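The kettle goes on before I have my coat off. She has lived in Raston for 35 years, she tells me, and in all that time has never let anyone begin a conversation in her kitchen without a hot drink, not even the man who came about the drains. I had come to talk about her bread, or more exactly about the small bakery she ran on the corner by the bus stop until last October, and which people in the town still speak of as though it might open again on Monday.

"I didn't set out to be a baker," she says, cutting me a slice of something dark and seedy. "I was doing the wages for Deltik, the pump people, and I was perfectly happy. But I used to wake up early, and once you're awake you may as well have something in the oven."

She started with two tins and a recipe her mother had brought over from Rarkska, written in pencil on the back of a seed packet. It calls for rye, a little treacle and the water left over from boiling potatoes. The first loaves, she says cheerfully, were dreadful. "You could have propped a door open with them, and we did. My sister had one in her hallway for most of a winter." She kept at it though, and by the spring neighbours were knocking, and by the summer after that she had handed in her notice and signed the lease on the shop.

It was a tiny place, with room for four customers if they were fond of one another. At its busiest she was turning out 175 loaves on a Saturday, all of them shaped by hand, with a queue that went back past the chemist. I remember that queue very well, and I remember the smell that met you halfway along it.
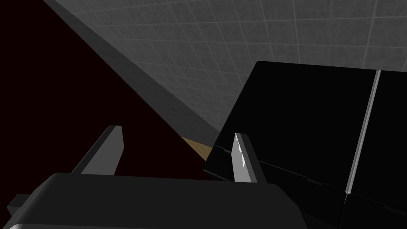
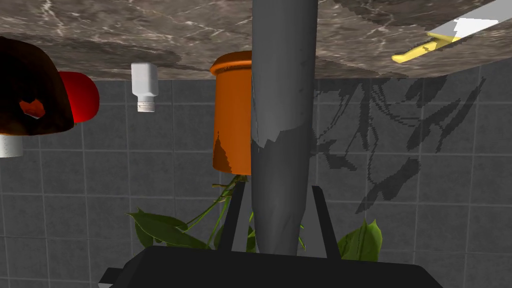

I ask what she misses most, expecting her to say the customers, and she thinks about it for so long that I wonder whether she has heard me. "The quiet before," she says at last. "Four in the morning, with the radio on low and the dough doing its own thing. I never minded getting up. It was the paperwork in the afternoon that wore me out, and my knees, of course. My knees had been giving me notice for years."

The starter, I am glad to report, is still going. It is 26 years old and lives in a stoneware jar beside the bread bin, with a saucer for a lid. She has given bits of it away to anyone who asked nicely, and one jar travelled as far as Inthanon with a young couple who used to come in for currant buns. They write now and then to say how it is getting on. "It's gone a bit sourer over there," she says, with some pride. "I told them to feed it more often, but they've got a baby now, so I dare say the poor thing has to wait its turn."

This spring, naturally, everybody wanted to bake. Her telephone hardly stopped. There was no flour to be had in the shops for weeks, and people she had not heard from in years rang up to ask whether oats would do instead, or why their dough had spread across the tray like a puddle. She talked them all through it from the chair in the hall – sometimes for an hour at a stretch.

"Most of them were rushing," she says. "They'd read that it should rise for so many hours and they'd watch the clock. I kept saying, look at the dough, love, the clock doesn't know how cold your kitchen is."

Would she ever go back to it? She laughs and shakes her head, and then spoils it by telling me that the shop is still standing empty, that the old oven is still in there, and that she happened to ask the agent what they wanted for it. "Only out of interest," she says. She wraps the rest of the loaf in a tea towel for me to take home and makes me promise to bring the towel back.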